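Data Collection Update: Shelf Picking at the Koden Site

The bimanual shelf-picking set passed 1325 accepted episodes in June. Collection continues at the Koden site on the two-arm platform, with teleoperators working in 40-minute blocks. Annotation is handled by the Duangkaew group, and training runs are scheduled through Vumgate as before.

The task definition has not changed. One arm holds a shopping basket near the shelves and the other retrieves an item from an open compartment and places it in the basket. An episode starts with both arms in the rest pose and ends when the item is released over the basket and the picking arm has cleared the rim. Episodes in which the item is dropped and recovered are kept and tagged. Episodes in which the operator stops to reposition the base are split at the stop, and only the second part goes to training.

Of the episodes recorded since the last newsletter, 321 were rejected. The largest share failed on time alignment between the head camera and the arm joint logs. The fault was traced to a logging process that restarted after a disk check and resumed with a stale clock offset. The process now refuses to record until the offset has been refreshed. A smaller share was rejected for operator hesitation: long pauses in front of the shelf, with the gripper open and no motion in either arm. Pauses like these train the policy to wait, and an early Lulier checkpoint did exactly that in front of the upper compartments.

Compartment coverage is uneven. Operators favor the middle rows, where the wrist can stay level – the low rows and the outer columns are short of examples. Starting with the next block, the target compartment will be drawn by the scheduler and shown to the operator before the episode begins. The operator may skip a draw only if the arm cannot reach the compartment from the current base position, and the skip is logged.

White shelving remains the hardest background for the depth channel. Flat panels give few features, and the estimate at the back wall of a compartment drifts when the arm shades it. We have stopped filtering these episodes out. The policy receives color images and joint state only, and depth is stored for later use.

The holding arm is now recorded at the same rate as the picking arm. In older episodes it was logged at a lower rate and interpolated, and small corrections to the basket position were lost. Old episodes stay in the set with a flag in the header.

The current release is version 7. Groups that cached an earlier version should pull the full index again, as episode numbers have shifted.
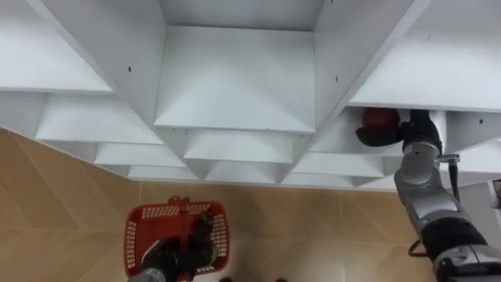
Can episodes from version 7 be mixed with older ones in a single training run?

They can, provided the loader reads the header flag and leaves the interpolated holding-arm data out of the action loss.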